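Pantry tray plan gets a trial in Hudbridge

HUDBRIDGE, 17 Jan 2023. Pudel, the home goods seller on Hayes Street, wants residents to believe that a blue plastic tray will fix their kitchens. It has signed up 37 households to keep bottles and jars in one until April. 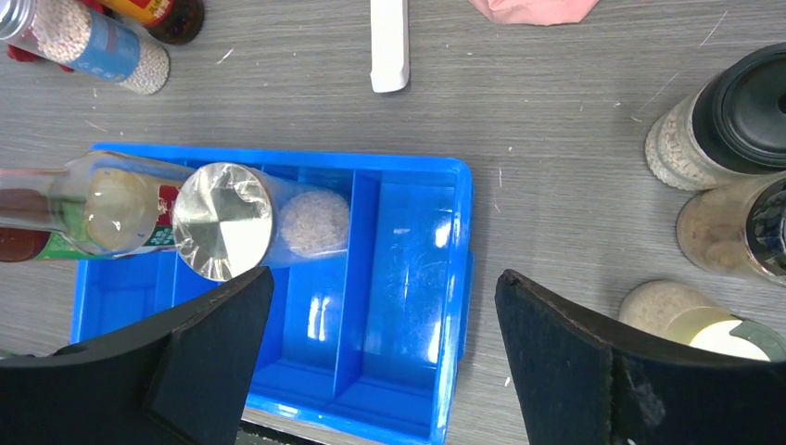

The firm claims people lose track of sauces because they stand in the back of a cupboard. Maybe so. A tray holds only what fits in it, and many bottles have to lie down to go in, a poor way to keep anything with a loose cap.

Pudel says around 300 trays have been sold so far. It would not say how many are still in use.
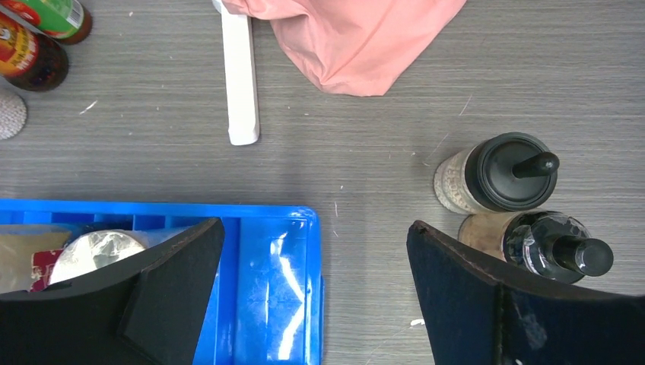 Two bottles on the table beside a blue container.

Flerkix, a rival store, sold a similar set last year and dropped it. Pudel says its own version is different but gave no details beyond the dividers. 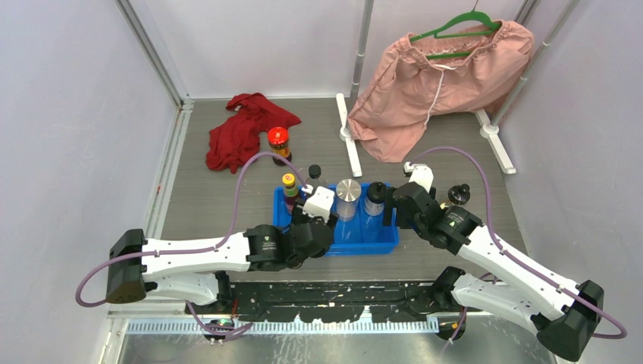

What goes in

Households pick their own items. Sauces, rice and small jars are suggested. Large round tins are allowed too, though one of those can take up much of the space the dividers were meant to save.
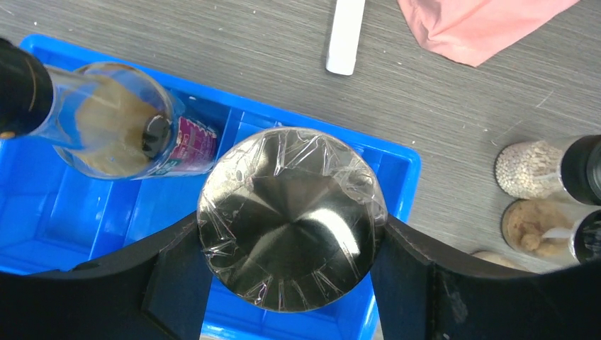 What happens next

Pudel will publish the results itself. No outside group will check them.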